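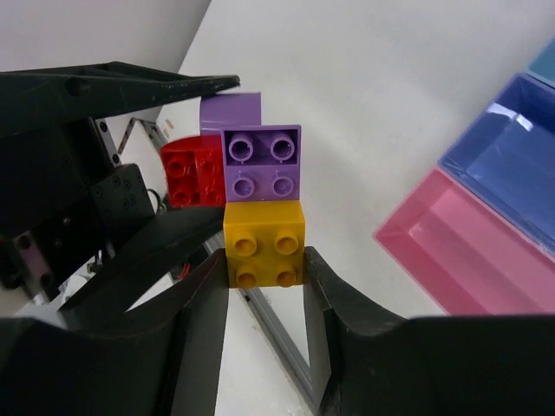 Para Usholm, la norma de reparto por color sobra en un puesto con piezas de juguete: basta con que el brazo no golpee la bandeja. La presente reseña no comparte ese criterio, aunque reconoce que la observación aparece con frecuencia entre quienes adquieren el juego de prácticas Zomitz.

El producto se entrega con bloques de construcción de tamaño grande, bandejas de plástico de colores y un cuaderno de buenas prácticas redactado por Vekier. El precio, 251 euros, no incluye los brazos. El cuaderno constituye, a juicio de esta redacción, la parte de mayor valor. Establece que toda sesión comience con las bandejas vacías, que se fije por escrito el destino de cada pieza antes de habilitar los motores y que ninguna persona introduzca las manos en la zona de trabajo mientras haya tensión en cualquiera de los dos brazos.

El apartado dedicado a puestos con dos brazos exige designar cuál de ellos tiene prioridad sobre la zona común. La regla es clara y puede aplicarse sin modificar el programa de control. Se recomienda asimismo repetir cada ejercicio hasta 500 veces antes de variar la posición de las bandejas, cifra que parece elevada para un aula y razonable para un laboratorio.

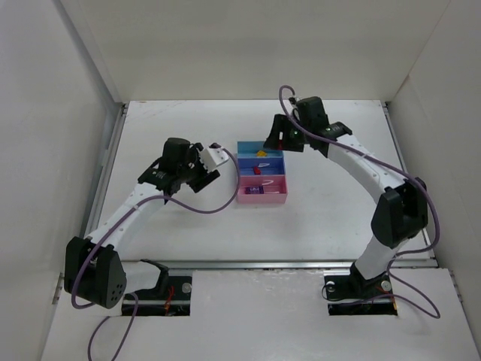
El tratamiento del cableado resulta menos satisfactorio. El cuaderno le dedica un único párrafo y no fija holguras mínimas en codo y muñeca, cuestión que la guía Kapoor sí desarrolla con tablas. Tampoco se indica cada cuánto deben revisarse las fijaciones de la mesa.

Se aconseja la adquisición a centros que ya dispongan de un procedimiento propio de parada. Los demás deberían esperar a la edición revisada, anunciada para julio.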